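4.2 Where things live: shared storage and the wandering bowl

The most surprising thread in our interviews had to do with memory. When we asked people in the Urora households to tell us where they kept everyday kitchen items, they answered quickly and with great confidence. When we then asked a second person in the same home, the answers often parted ways. A mixing bowl that "always" sat beside the stove for one partner "always" sat in the pantry for the other. Of the 193 homes that completed both rounds, only a small share gave matching answers for every item on the list.

We find this delightful, and we think it matters. Earlier writing on household order tends to treat the kitchen as a settled place, organized once and then kept up. Our diaries point to something livelier. Items drift. A colander borrowed for berries in the back garden comes home to a different shelf, stays there for a season, and by the following May it belongs there. One participant in Telley called this "the slow migration", and we have borrowed her phrase for the rest of this section.

Drift was not spread evenly across the kitchen. Sharp knives, kettles and anything plugged into a wall hardly moved. Bowls moved the most, followed by lids and then by serving tools. Of the 677 moves recorded in the diaries, more than half involved something used for both cooking and serving, and this fits nicely with the idea that an object with two jobs ends up with two homes. People in Palaniappan, where several generations often share one kitchen, described keeping "a morning place" and "an evening place" for the same bowl, and saw nothing odd in it.

Disagreement rarely led to quarrels. Most people had worked out small, quiet ways around it. Some searched in a fixed order, top shelf to bottom. Some called out to whoever was in the next room. A good many left the item in plain sight on the counter, and we came to think of this as a truce: a spot that neither person had chosen but both could see. Counter space was the dearest thing in every kitchen we studied, so it is striking how freely it was given up for this purpose.

Trays and open boxes did a lot of work here. In the Trunel homes, which had the smallest kitchens in the study, an open tray on the counter served as a kind of waiting room for things on their way somewhere else (Figure 3). Participants spoke warmly of their trays. A tray has edges, so what sits in it looks placed, even when it was dropped there in a hurry. One father told us that clutter inside a tray "counts as tidy", and his teenage daughter, interviewed separately, used almost the same words.
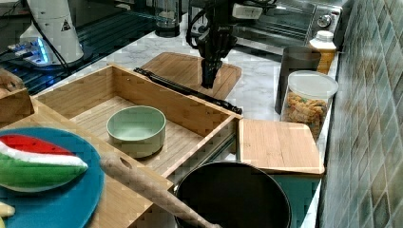
Arlindo Holanda
Figure 3. Open wooden tray on a kitchen counter, holding a pale green bowl.

The tray also changed how people talked about blame. An item missing from a cupboard was someone's fault. An item missing from the tray had simply moved on. We coded nearly 3,000 remarks for tone, and those that mentioned a tray, basket or open box were gentler than those that mentioned a drawer or a cupboard door. We would love to see this tested in shared student housing, where the stakes of a lost bowl can run rather high.

There are limits to what the diaries can tell us. People wrote down moves they noticed, and the slow migration is mostly made of moves that slip by. Homes with small children also sent back shorter entries, for reasons any parent will understand. Section 4.3 takes up these gaps using the repeat visits, beginning with the homes where a bowl changed shelves between our first and second call.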